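Can a robot take a computer apart yet? A conversation with Marisol Dvorak

By Everett Gallagher
February 21, 2024

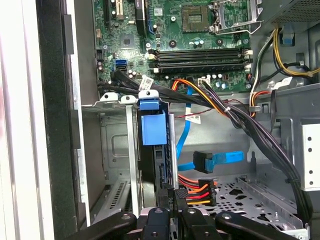 The gripper inside an open desktop tower at Kevus, with the memory slots and processor socket at the top.

Marisol Dvorak has spent most of her working life with a screwdriver in her hand. She ran the repair bench at Kevus, a firm that strips and refurbishes old office computers, and she now looks after its automation trials. I asked her first whether a machine could do her old job.

"No," she said. "It can do bits of it. Some bits it does all day without complaint. Then it meets a cable and we're back to a person."

Cables came up a good deal. A desktop tower is full of them, thick black bundles and thin coloured pairs, and they hang differently in every case. A flat blue data cable may lie straight down the middle in one machine and be tucked behind the drive bay in the next.

"A memory slot is where the drawing says it is," Dvorak said. "A wire is wherever the last person left it."

The trial began in August with 31 towers of the same model. Her colleague Hicham Ezzat, who writes the software, wanted to start with mixed stock. Dvorak talked him out of it. They have since worked through some 300 machines, and the arm now has six jobs it is trusted to try by itself. Lifting out memory is the best of them. Pulling a power connector off a drive is the worst.

"You and I wiggle it," she said. "You feel it give on one side, so you push a bit on the other. Try writing that down as an instruction. Hicham has tried."

Speed is the other trouble. Dvorak can empty a tower in the time it takes the arm to find and free a couple of connectors. She doesn't expect that to change this year. What she would like is for it to work slowly through the night and leave the awkward cases on a shelf for the morning.

Would she have one at home? She laughed at that. Her sister had asked her the same thing, hoping for something to do the ironing.

"A shirt is worse than a cable. At least a cable is fixed at one end."

She does think washing-up will come sooner than people expect, if they are willing to buy plain plates and put them in the same place each time. Tidying a child's bedroom she puts a long way off.

Nobody on the bench has lost work through the trial, she said, though two people have moved over to sorting what the arm leaves behind. Latrice Escobedo, the longest-serving of them, still does all the laptops by hand. There is no plan to try the arm on those. The screws are too small, and half of them are under the glue.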